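Grenena Children's Library and Play Center
Learning Materials Panel
Minutes of the January meeting

Held in the upstairs activity room, Saturday, commencing at 3 p.m.

Present: Hedvig Forsberg (Chair), Arben Karagiannis (Minutes), and the panel members listed on the attendance sheet. Apologies were received from the branch representative for Lotoneck.

1. Minutes of the previous meeting

The minutes were accepted as circulated, with one correction under item 5, where "returned" should read "renewed." The Chair signed the corrected copy.

2. Matters arising

2.1 Low shelving. The two low shelving units ordered from Hultitum have been delivered and assembled. One back panel arrived scratched. The supplier has agreed to replace it, and the unit will remain in use in the meantime.

2.2 Lending bags. The panel had asked whether the cloth lending bags could be washed between loans. Mr. Karagiannis reported that the drawstrings shrink in a warm wash. It was agreed that bags be washed cold and hung to dry, and that the laundry notice in the back office be reworded accordingly.

2.3 Floor mats. Deferred to the next meeting, as the quotation had not been received.

3. Opening of the materials room

The Chair reported a request from families for the materials room to stay open over the lunch period on Saturdays. Members were in favor in principle. Concern was expressed that the room could not be tidied before the afternoon group if it did not close at all. After discussion it was agreed to trial a lunchtime opening with a closed period of 15 minutes before the afternoon group begins. The trial will be reviewed at the spring meeting.

4. Number and counting materials

4.1 The panel considered the counting and shape materials used at the activity tables. Ms. Forsberg spoke to a short paper on the wooden number boards -- those with a sea design in particular -- and on how loose pieces should be kept while a board is in use.

4.2 Members noted that the sea board combines several activities: fish-shaped pegs along the top, a row of numerals, and a row of shapes on the sandy strip at the bottom. It was observed that younger children go straight to the fish and leave the numerals alone, and that staff need not steer them away from this. One member asked that the shapes be introduced by name before the symbols, which many of the children have not yet met. This was agreed.

4.3 The practice of setting plastic bowls in front of the board was discussed. The Chair supported marking the bowls, and drew attention to the 鱼 ("fish") label as suitable for the bilingual Chinese and English group. Members asked that English labels be prepared to the same size. Mr. Karagiannis raised the question of tape, as paper labels fixed to a rim tend to lift with handling. A wipeable label will be tried.

4.4 It was agreed that every board be checked for empty slots before it goes back on the shelf, and that the checking card name each numeral, shape and symbol separately. A board with a piece unaccounted for may still be used at the tables, but is not to be lent out.
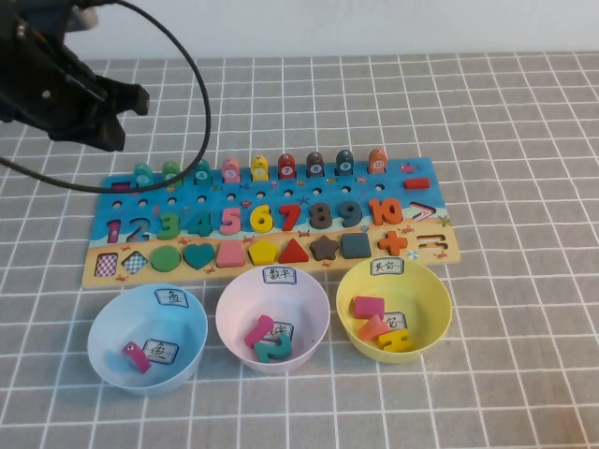
5. Repairs and replacement pieces

5.1 Karagiannis Woodcraft has offered to cut replacement numerals and symbols to match existing slots. Mr. Karagiannis declared a family interest and took no part in the decision. The panel agreed to accept a trial order of 4 pieces, the choice to be made by the Chair after the shelf check.

5.2 Replacement pieces are to be painted in the color of the original where this is known. Small parts must be approved by the Chair before they are put out for children under three.

5.3 Chipped paint was reported on the older train set. The set has been withdrawn until it can be looked at.

6. Correspondence

A letter was received from the Lotoneck branch asking to borrow counting materials for its spring open day. Approved, subject to the materials being checked out and in on the usual form -- and to their return by the following Saturday.

7. Any other business

7.1 A member asked that the tables be cleared of cups before children's sessions. Noted.

7.2 The key to the tall cupboard is to be kept in the office and signed for.

Actions

Checking cards for all number boards: Ms. Forsberg
English bowl labels, wipeable: Mr. Karagiannis
Revised laundry notice: Mr. Karagiannis
Reply to Lotoneck: Ms. Forsberg
Quotation for floor mats: office

The meeting closed at 5 p.m. The date of the next meeting will be circulated by the office.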